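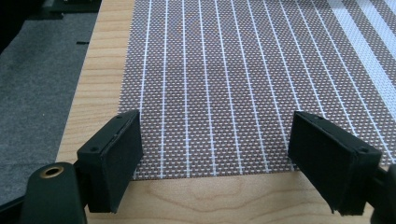
Striped woven placemat, Pusard project space.

Call for participants: Open Walls, Urkberg

Every April or so, somebody declares that Urkberg is the next great art neighborhood. We have heard it from landlords, from a magazine, and from a company selling coffee to the people who read the magazine. We are not convinced. Rents on the Wustetti side keep climbing, and most of the new galleries show the same large paintings that were already on view downtown.

Pusard is a project space on Shetty Street, two rooms and a back office. We are looking for 18 artists to take part in a group show that asks who gets anything out of an "arts district" and who just gets a higher bill. Painting, drawing, print, textile, sound and video are all fine. We are wary of murals, having watched a few of them go up shortly before the condos did, but send one if you can argue for it.

What you get: a flat fee of $390, paid when the work is delivered, and 2 weeks of wall time. We take no commission. We will not offer you "exposure." In our experience that means a crowd at the opening and an empty room until closing day.

What we ask: work made or finished in the past 39 months, a short statement in plain words, and one afternoon spent minding the door. If your statement uses the word "vibrant," please take another look at it.

You don't need a degree, a dealer or a studio in Urkberg. People who moved away when their lease ran out are very welcome. Developers' in-house art programs should look elsewhere.
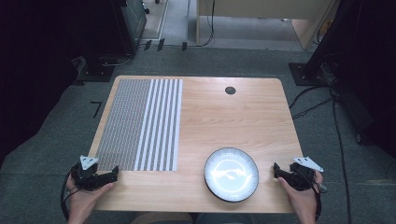
Is there a fee to apply?

There is no charge at any stage, and we would be suspicious of any small space that asked you for one.

Send up to five images or links and your statement by 5/31/18, by mail or in person at the Shetty Street door. Late entries won't be read. Selections are made by the people who run the space, who have opinions, and we won't pretend the process is neutral. Everyone who applies will get a reply, including those we turn down.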